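Chapter 7
Small Mixed Goods in Shallow Trays

Garnet Desjardins and Maja Dudek
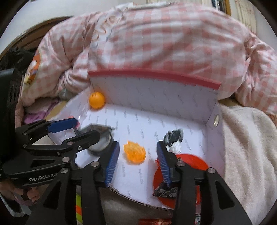 Figure 7.1 Loose plastic parts and a ball in a shallow white cardboard box lined with printed paper.

7.1 Scope of the chapter

Chapters 5 and 6 dealt with goods of one kind: cartons of equal size, bottles of one diameter, folded textiles cut to one pattern. Each could be assigned to a cell and stacked by rule. The present chapter takes up the opposite case. The goods are small, they differ in shape and weight, few of them have a flat base, and they share a single open container with no dividers. Toys, craft parts, game pieces, desk supplies and the contents of most household drawers belong to this class.

The term tray is used for any open container whose inside height is less than half its shorter inside width. A shoe box lid is a tray. A shoe box is not. The distinction matters because items in a tray are normally held in one layer, and the methods for one layer differ from those for a filled volume. Where a container is close to the limit, the number of layers it is meant to hold decides the matter.

Four properties of the item govern its placement: footprint, height above the floor of the tray, tendency to roll, and resistance to surface damage. Mass is treated separately in Section 7.6, as it seldom controls the layout in trays of household size.

7.2 Items by shape

Figure 7.1 contains several of the shapes used throughout the chapter. The red-orange disc is a flat item. It lies stable on the floor of the box and can serve as a base for something else, as it does here for a small dark gray and white piece with wave-like patterns. The translucent orange piece shaped like a flame is an irregular flat item. Its outline cannot be matched to a straight wall without leaving gaps, and its effective footprint is therefore taken as the smallest rectangle that encloses it. The orange ping-pong ball is a rolling item. It touches a level floor at a single point and needs a stop on at least two sides if it is to keep its place when the tray is carried.

Upright items form a further group. An upright item is one whose height exceeds the shorter side of its footprint. Such items are best laid down for transport and stood up only for display. If an upright item must travel standing, it is placed against a wall or between two flat items set on edge.

The groups are not fixed properties of the goods. A disc on edge is a rolling item. A ball in a ring is, for the purposes of layout, a flat one. The packer chooses the orientation first and classifies second.

7.3 The floor

The floor of the tray has two functions, friction and contrast. Bare coated board is smooth, and light plastic parts slide on it at small angles of tilt. A sheet of uncoated paper raises the angle at which sliding begins, provided that the sheet itself cannot move. It should be cut to the inside dimensions and held at the corners. A sheet cut too large will buckle along one wall and form a ramp, which sends rolling items toward the middle.

Contrast concerns the person who has to find things again. A white or pale floor is suited to saturated colors and poorly suited to white or clear parts. Faint printing on the liner, as in the figure, has little effect on the visibility of large pieces but can hide very small ones. In the Doda sorting trials, discussed in Section 7.8, the liner was changed 2 times for this reason before the final layout was accepted.

7.4 Walls, lips and openings

The walls set the limit on tilt. For a rolling item, the wall should reach at least to the center of the item — below that height it acts as a step, and a ball moving at walking speed can climb it.

Corrugated board that has been cut or torn leaves an exposed lip. The lip is weaker than the folded edge and will crush under a lid. It also sheds fiber, which collects on printed and soft surfaces. Where the tray is to be used for longer than a single move, the lip should be taped or folded inward.

Grommets and hand holes are treated as openings. Any item whose smallest dimension is less than the diameter of an opening is kept out of the adjoining corner or placed in a pouch. A metal grommet has the further disadvantage of a raised rim, against which soft plastic may be scratched.

7.5 The surface under the tray

Trays are often packed on a bed, a sofa or a folded blanket, as those surfaces are at a convenient height and near the goods. A soft surface yields unevenly. The tray leans toward the side on which the packer's weight rests, and loose items drift in that direction. The lean is small but sufficient to move a ball.

Three remedies are in common use. A rigid board may be placed under the tray. The rolling items may be packed last. The tray may also be loaded from the low side, so that drift brings each item up against those already placed. Krystyna Ostrowski, in her notes on the Presow storeroom, preferred the last of these for trays of fewer than 12 items and the board for everything larger.

7.6 Order of placement

The basic sequence is as follows.

1. Fix the liner.
2. Place flat items with straight sides against the walls.
3. Place round and irregular flat items in the remaining floor area.
4. Lay down upright items in the gaps.
5. Set rolling items in corners and add stops.
6. Put the smallest parts in a pouch or cup and place it last.

Heavy items are moved forward in the sequence and set near the center line of the tray. No item is placed on a flat base unless the pair can be lifted together.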